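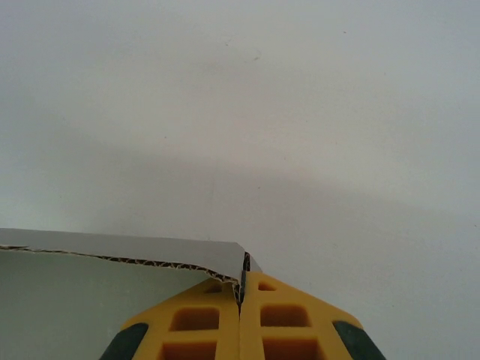 Which way should the flutes run in the side walls of a small folded carton?

Vertically, if the carton is going to be stacked. The flutes then work as short columns and the wall takes load straight down. With the flutes running horizontally the wall folds more cleanly along its length but buckles early under weight, usually starting at a corner.

Notebook, February. Continues the carton work for Corley. Sunday session, Ruwan and me, Anoma in after lunch.

Starting point was the old Grollby blank, single wall, drawn up by Sajib. Inside length 225 mm. The blank is fine on paper. In practice the corner where the long wall meets the end flap does not close square. The liner bunches on the inside of the bend and the extra thickness pushes the flap out. Ruwan blamed the knife. I put a new blade in and got the same corner, so the blade is ruled out. A dull blade does crush the flutes at the cut edge, and the edges from the first batch were ragged enough to need redoing anyway, but that is a separate fault.

Crease notes:

Folding parallel to the flutes: the board picks its own line, the nearest valley, so the fold can land to one side of where it was marked. A crease made with the bone folder and a steel rule before bending pulls it back. Press twice, light then firm. One heavy pass splits the outer liner on the recycled stock.

Folding across the flutes: lands on the mark but springs back. Hold it past square for a few seconds, then release. Still opens a little overnight.

Allowance: Sajib's drawing adds nothing for board thickness on the end flap. Added one thickness there and one on the tuck. Closed square on the first try with the new blank, square again on the second. Third one was cut from the damp sheet near the door and should not be counted. Move that stack off the floor.

Block and bracket. The contents are the small gray block with the white two-hole bracket. Until now the drawing had the block going in flat with nothing above it. That ignores the bracket, which stands proud and takes the lid load on one small area. Any carton sitting on top of it would press the lid onto the bracket and from there onto the face of the block.
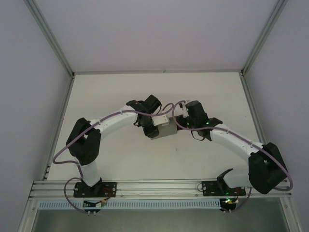 Three options were written up on the board before lunch. First, a deeper carton with a loose pad on top, notched for the bracket. Second, same depth, block turned on its side so the bracket faces the long wall. Third, take the bracket off and bag it separately.

Fadi prefers the third for freight. I don't. The bag ends up under the block and marks the finish, and whoever unpacks at Corley has to find the screws. The second needs a wall cutout, and a cutout there removes flutes exactly where we want them for stacking. That leaves the pad.

Pad: cut from the same board, flutes at right angles to the lid flutes. Notch made oversize on all sides so the pad touches the block only. With a snug notch the pad rides up on the bracket and rocks, tried this and threw it out. Corners of the pad clipped at 9 mm so it can be lifted out with a fingertip. Carton depth goes from 80 to 89 mm to suit.

Anoma asked about a molded insert from Siddiqui. Minimum order too large for this run. Leave it in the file in case Corley reorders.

Tape versus glue on the maker's joint: glued for now. Tape is faster but peels at the crease when the carton is knocked flat and squared up again, and Corley wants to store them flat.

Still open:
– Sajib to reissue the drawing with both allowances and the new depth. Old one to be struck through, it is still pinned up by the cutter.
– Xiaoyan has the stack test. Wants 9 cartons, all cut from dry stock, flutes vertical. Pads in place, lids not taped.
– Ask Dorkeo whether the lighter liner comes in the same flute size. If it doesn't the allowances have to be worked out again.
– Second steel rule is missing its cork backing and slides. Replace or glue.

Offcuts wide enough for pads go in the left bin, the rest to recycling.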